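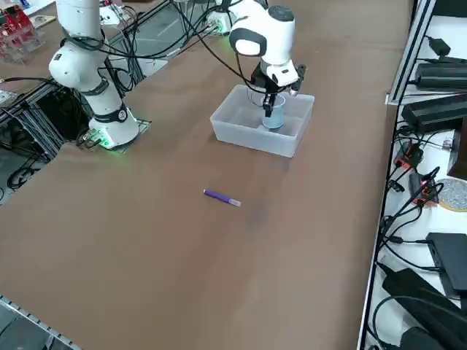
Asmaa El Ouafi: We've had the Bremlow 93 under our counter since August and it handles plastic tumblers better than our old machine did. Cups come out clear, no cloudy film. The door spring is stiff for the first few weeks.

Bremlow 93 Undercounter Cup Washer
$1699
In stock, ships from Castumport

The Bremlow 93 is a compact commercial washer for cups, tumblers and small glassware. It fits under a standard counter and is sized for cafes, school kitchens, church halls and small bars that go through a lot of drinkware but don't have room for a full dish line.

The cabinet is stainless steel inside and out. The wash arms lift out without tools. The door is double-walled and opens downward, and it can be used as a shelf while you slide the rack out. Put racks on it, but please don't sit or lean on it – replacement hinges are not covered.

There are two wash programs. The glass program runs hotter and finishes faster. The plastic program uses a lower final rinse and a longer drain, and it's the one to use for polycarbonate and other reusable plastic cups. Check the bottom of the cup before you wash it. Thin single-use cups will warp on either program.

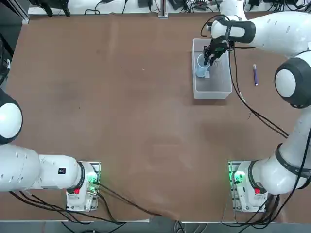
Jong-dae Woo

Most of the calls we get about this model are about loading, so a few notes on that.

Empty the cups first. Leftover juice and drink mix go into the wash water and use up detergent. A tub next to the sink is enough for collecting cups, and you can tip the dregs out as you go.

Load upside down, one cup per slot. If you have light cups, order the Thongsuk hold-down grid with the washer. Without it, light plastic tends to flip over and fill with water. The grid fits both the square rack and the low rack.

Let the rack stand before you stack anything. Plastic holds less heat than glass and dries slower, and cups nested while damp will smell by the next morning. 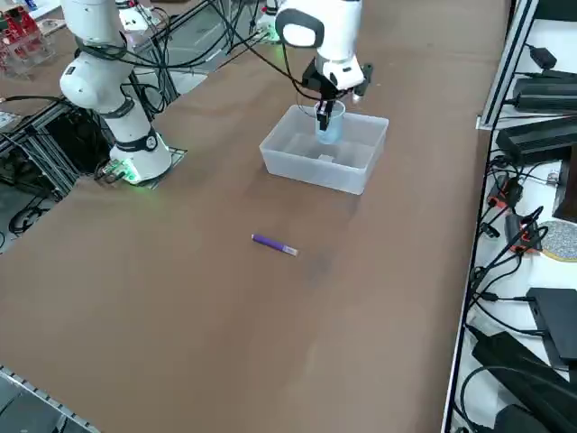 Plastic cup and translucent bin. Neither is included with the washer.

Specifications

Model: Bremlow 93
Weight: 112 lb
Cups per rack: 20 (standard square rack)
Programs: Glass, Plastic
Drain: Pump, rear outlet
Feet: Adjustable, four

In the box

Washer, two square racks, fill hose, drain hose, detergent and rinse tubes, printed manual. The hold-down grid and low rack are sold separately.

Installation

The washer needs its own circuit and a hot water supply with a shutoff valve you can reach. Hard water areas should fit a softener ahead of the inlet. The Sarnness inline unit works with the supplied hose and doesn't need an adapter.

Delivery is to the curb or loading dock. Inside delivery can be added at checkout. Look the carton over before you sign and write any damage on the driver's slip – we can't file a freight claim without it.

Returns

Unused machines in the original carton can be returned for a refund less freight. Once the washer has been connected to water, it falls under the parts warranty. For parts orders, have the serial number ready. It's on the plate behind the lower front panel.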